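Palell Countertop Oil, 800 ml
Made by Datach, Katuvdale

We love this stuff! Palell started out as Leonidas Karagiannis's own mix for his bread boards, and it still goes on thin, smells faintly of oranges and leaves wood with a soft, low sheen (no sticky film, even on end grain).

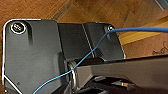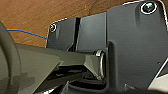

How to use it
Sand lightly, wipe on with a cotton rag, wait 4 hours, then buff. Two coats will do for most tops – very thirsty old oak may want a third!

Sizes
600 ml can or 800 ml can. Rags sold separately.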